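Materiales de acabado en interiores
Apuntes de clase, tema 3: piedra natural en encimeras y planos de trabajo
Profesor: Rodrigo Godinho

Estos apuntes completan lo visto en el taller y no sustituyen a la bibliografía. Los ejercicios del final se entregan antes de la visita a Henriques, en noviembre.

3.1 Qué se vende como granito

En geología, el granito es una roca ígnea plutónica formada sobre todo por cuarzo, feldespato y mica. En el comercio la palabra es mucho más amplia. Bajo el nombre de granito se venden gabros, gneises, dioritas y otras rocas duras que admiten pulido. Los granitos negros, por ejemplo, suelen ser gabros o doritas oscuras de grano fino, casi sin cuarzo.

Para el proyectista la diferencia tiene consecuencias. Un gneis presenta bandas y puede abrirse por ellas si el corte es desfavorable. Un gabro se raya con más facilidad que un granito rico en cuarzo, que en la escala de Mohs tiene dureza 7. Conviene pedir siempre la denominación petrográfica además del nombre comercial, que cada almacén cambia a su gusto.

3.2 Color y grano

El color depende de los minerales y de su proporción. El feldespato potásico da rosas, rojos y cremas; la plagioclasa, blancos y grises; la biotita y los anfíboles, los puntos negros. Los tonos tostados proceden a menudo de óxidos de hierro, y en algunas canteras solo aparecen en los bancos superiores, donde la roca está más alterada. Por eso dos partidas de la misma cantera pueden no coincidir.

El tamaño de grano depende de la velocidad de enfriamiento del magma. Un enfriamiento lento da cristales grandes, visibles a simple vista. En obra, el grano grueso disimula las juntas y las migas; el fino pide más cuidado en el encuentro entre piezas.

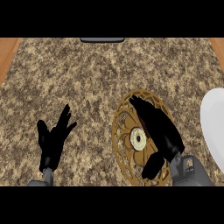 La muestra de 10 × 10 cm que entregan los almacenes sirve para comprobar el pulido y poco más. En una piedra de dibujo irregular no informa sobre el conjunto. Hay que ver la tabla entera, en vertical y con luz natural, y marcar sobre ella la posición de las piezas antes del corte. En el caso Clevinwood, que vimos en el taller, no se hizo, y los 2 tramos de la encimera llegaron con tonos distintos. La reposición costó 618 euros, transporte incluido.

3.3 Acabados

Pulido. Cierra el poro en lo posible y da la máxima intensidad de color. Es el acabado habitual en cocinas.

Apomazado. Superficie lisa y mate. El color se aclara y las manchas de grasa se notan más.

Flameado. Se aplica calor intenso y los cristales de la superficie saltan. Queda rugoso y antideslizante. Se reserva para suelos exteriores — no se usa en planos de trabajo.

Envejecido. Se obtiene con cepillos abrasivos. Textura suave al tacto, algo más difícil de limpiar que el pulido.

3.4 Espesores y apoyos

Los espesores corrientes en tabla son 2 y 3 cm. Con 2 cm se suele añadir un canto ingletado o un regrueso pegado para aparentar más cuerpo. Con 3 cm el canto se trabaja directamente.

Los puntos débiles están en los huecos de fregadero y placa, donde quedan tiras estrechas de material delante y detrás. Las esquinas interiores se hacen siempre con radio. Una esquina viva concentra tensiones y acaba en fisura.

En el plano de despiece que se reparte con estos apuntes (cocina de la promoción Flatport) el tramo largo mide 189 cm y lleva un solo hueco. Fíjense en la situación de la junta — está llevada al rincón, lejos del fregadero.

3.5 Sellado y mantenimiento

El granito absorbe poca agua, pero absorbe. Se aplica un sellador hidrófugo y oleófugo tras el montaje y se renueva según el uso. La prueba es sencilla: se dejan unas gotas de agua sobre la piedra y se espera. Si la zona se oscurece, toca sellar.

Limpieza diaria con agua y jabón neutro. Se evitan la lejía, los desincrustantes y cualquier producto con ácido fluorhídrico, que ataca el cuarzo y los feldespatos.

Ejercicios

1. Con el catálogo de Rolside, elija una piedra clara y otra oscura. Busque la denominación petrográfica de cada una y compárela con el nombre comercial.

2. Dibuje a escala 1:20 el despiece del plano Flatport sobre una tabla de 300 × 180 cm. Indique juntas, radios y sentido del dibujo. Si algún tramo no cabe, proponga otra orientación.

3. Redacte la partida de medición correspondiente, con espesor, acabado, tipo de canto y sellado.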